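L'atelier de réparation de Menbridge rouvre ses portes pour l'hiver

Les habitants de Menbridge qui gardent au fond d'un placard un vieil ordinateur dont ils n'osent pas se séparer seront sans doute contents de l'apprendre : l'atelier de réparation de la rue Spanos reprend ses soirées publiques le 30 octobre, après un été de travaux qui a paru bien long à tous ses habitués.

Gerasimos Alexiou, qui a lancé ces rendez-vous il y a huit ans dans l'arrière-salle de sa boutique, accueillera désormais les visiteurs dans un local plus vaste, avec 12 places assises et un vrai poêle – un luxe, dit-il en riant, pour ceux qui se souviennent des soirées de janvier passées en manteau. L'an dernier, 292 appareils y ont été déposés, des grille-pain aux postes de radio, mais ce sont les ordinateurs de bureau qui arrivent le plus souvent.
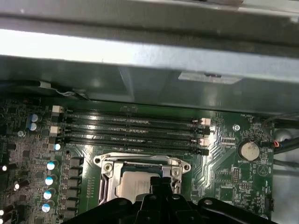

Faut-il prendre rendez-vous pour apporter un ordinateur ?
Il suffit de se présenter à l'accueil avant vingt heures, avec le câble d'alimentation si on l'a encore.

Le réaménagement a coûté 3 738 euros, une somme réunie grâce à la brocante du printemps et à un coup de pouce de l'association Clirkex, qui prête aussi une partie de l'outillage. Panagiotis Stefanou, venu de Skudholm pour donner un coup de main à l'ouverture, animera quant à lui une initiation au démontage et au nettoyage, ouverte aux enfants à condition qu'un adulte les accompagne (et les adultes, paraît-il, posent souvent plus de questions que les petits !).

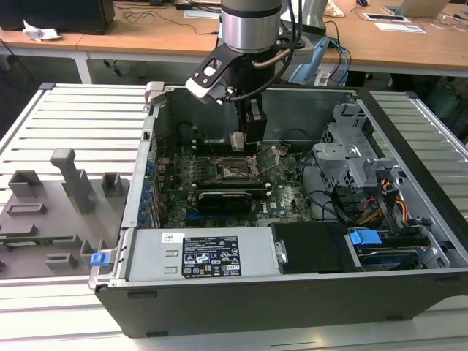 Combien coûte une soirée à l'atelier ?
L'entrée est gratuite et chacun laisse ce qu'il veut dans la boîte ; seules les pièces neuves sont facturées, au prix d'achat.

Le café est offert, et les gâteaux faits maison sont, comme toujours, les bienvenus.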